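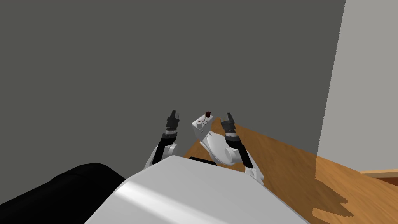 Simulation render: Plamik workshop

Two-armed robot build moves ahead at Plamik

4 January 2019 – Members of the Plamik shared workshop have their two-armed robot up and running in simulation, and it's a beauty! The white body carries a pair of black forearms, each with a two-finger gripper. The group has spent nearly 400 hours on the project so far. Next comes the real left arm, with parts on order from Watard. Build nights start at 6 and newcomers are welcome.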